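Hilo para los que cuecen pan al vapor en casa y viven, como yo, en un piso con agua muy dura. Llevo dos inviernos en Vukevley y he aprendido bastante sobre la cal. Lo cuento despacio porque el español no es mi primera lengua y prefiero escribir pocas frases y que sean correctas.

1/ Cuando llegué aquí, la primera tetera me duró un invierno. El fondo se puso blanco, después gris, y al final el agua tenía un sabor de piedra. Mi vecina de escalera me dijo una palabra que yo no conocía: descalcificar. La apunté en la puerta de la nevera.

2/ En mi país el agua es blanda y la gente se queja de que el jabón no se va de las manos. Aquí es al contrario: el jabón casi no hace espuma. Son dos maneras diferentes de lavarse y todavía no me he acostumbrado a la segunda.

3/ Lo mismo pasa con la masa. Mi receta de siempre lleva harina, levadura, azúcar, un poco de aceite y agua. Con el agua del grifo de aquí la masa me salía más dura de trabajar y subía más lenta. Al principio eché la culpa a la harina y compré tres marcas distintas. No noté diferencia.

4/ Después probé con agua mineral de una garrafa y la masa fue más amable. No soy química, puede ser que también la cocina estuviera más caliente aquel día. Pero desde entonces para la masa uso garrafa, y para el vapor también.

5/ Para quien pregunta por la receta: 200 gramos de harina floja, media cucharadita de levadura seca, una cucharada de azúcar, una cucharadita de aceite y el agua que pida la harina. Yo la echo poco a poco. Amasar hasta que la superficie quede lisa, dejar subir, formar bolas, dejar subir otra vez.

6/ El segundo reposo es el que la gente se salta. Yo también me lo saltaba. El pan sale igual de sabroso pero más apretado, y la piel se arruga.

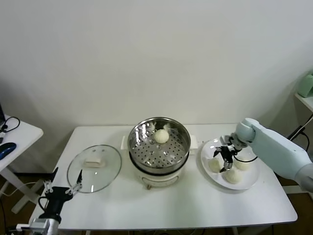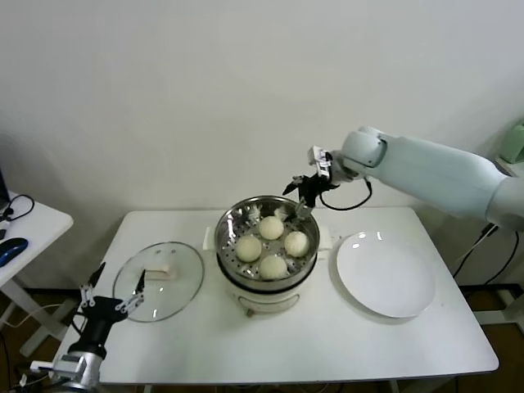
7/ La levadura la compro en Ollby, la tienda pequeña detrás de la estación de autobuses. La venden en sobres y también suelta. La suelta es más barata, pero hay que guardarla en un bote bien cerrado y en la nevera. Yo perdí un paquete entero por dejarlo encima del radiador.

8/ Vuelvo a la cal. Hay tres remedios que me han recomendado: vinagre, limón y ácido cítrico en polvo. El vinagre funciona, pero el olor se queda en la cocina hasta el día siguiente. El limón huele mejor y hay que usar muchos. Me he quedado con el ácido cítrico.

9/ Cómo lo hago: una cucharada sopera en un litro de agua templada, lo echo en la tetera, la caliento sin que llegue a hervir y la apago. Espero mientras tomo el desayuno. Después aclaro dos veces. Nunca lo mezclo con lejía ni con otro producto de limpieza – esto es serio, por favor leed las etiquetas.

10/ Una persona me escribió que su aparato tiene el fondo con recubrimiento y que el ácido lo manchó. No lo sé, el mío es de metal sin nada encima. Mirad primero las instrucciones del vuestro.

11/ También me preguntáis por las jarras con filtro. Tuve una de Plarnura durante dos meses. El té mejoró, esto es verdad, y ya no se hacía esa película marrón en la taza. Pero los filtros de recambio había que pedirlos fuera y siempre se me olvidaba. Ahora la jarra tiene flores.

12/ El ayuntamiento publica la dureza del agua por barrios. Yo tardé mucho en encontrar la tabla, está en la sección de recibos y no en la de agua. Mi calle sale en el color más oscuro.

13/ La panadería Zariņš, la de la plaza, tiene un descalcificador en el sótano. Pregunté una vez cuánto costaba instalar uno así y me dijeron 1320 con la obra incluida. Para mi cocina es demasiado. Compré un pan de centeno y volví a casa con mis garrafas.

14/ Una duda que tengo yo, a ver si alguien sabe: ¿se dice «agua dura» también en América, o hay otra palabra? En un libro he leído «agua gorda» y no estoy segura de si es lo mismo.

15/ Y otra cosa para los que congelan el pan al vapor: enfriar del todo, separar con papel y meter en la bolsa. Se calienta al vapor directamente del congelador. En el microondas a mí se me queda como goma, incluso con el paño húmedo.

16/ Mañana contesto a los mensajes sobre la lavadora, que tiene su propio problema con la cal y necesita un hilo aparte.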